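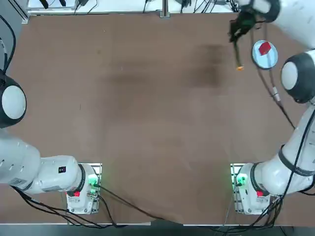 On May 26, 2026 I went to the open day of Stolmont, a furniture board factory one hour by bus from my town. The entrance was free, but you had to register before, and only 96 places were given.

First they showed us the press hall. It is very loud, and the floor shakes a little under your shoes. The press can make 400 boards in one shift, our guide told us. 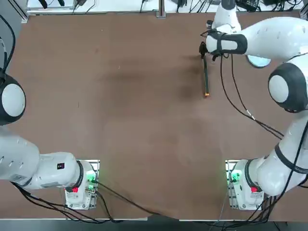
Surface care was the part I had waited for, as I have an old dining table at home. The guide spoke 18 minutes on oils and waxes, and I wrote down almost everything. A brown matte top can get a darker, cloudy mark like the one toward the upper middle here, and for such marks she recommends a soft cloth and patience – no sandpaper at first. The next open day is in December.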